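Clakumitz Patients' Group — minutes of the January meeting

I took the minutes again, so blame me for the spelling. We started at 7.15 with 83 people signed in, our best turnout since the Maruyama clinic closed.

1. Cluteo leaving the county plan

Cluteo has written to 764 households here to say their cover stops at renewal. That leaves Clumia as the only insurer on the plan, and I could hear the groans from the back. We asked for a list of which surgeries Clumia will pay for. I'm chasing that.
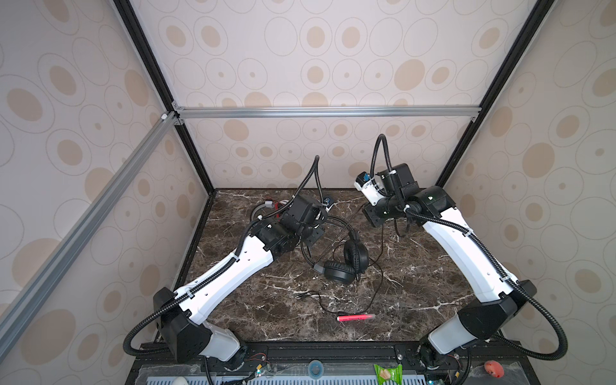

2. Premiums

Clumia's cheapest policy goes up by 54 a month, and the excess goes up too. Two members wanted us to tell everyone to hold off signing. I said I'd be nervous about that — a gap in cover could cost someone dearly — and the vote went my way. We'll write to the county asking for a longer switching window instead.

3. Helpline

Still one evening a week. I'd love a second (the calls about repeat prescriptions go on for ages!) and we agreed to try it until spring.

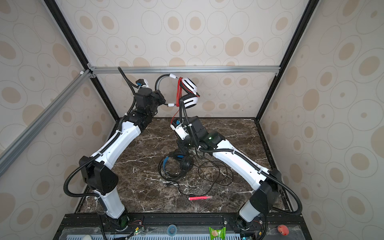 Headphones held up over the table, red cable dangling.

4. Any other business

Parking, again. Put off to next time. We finished at 8.50.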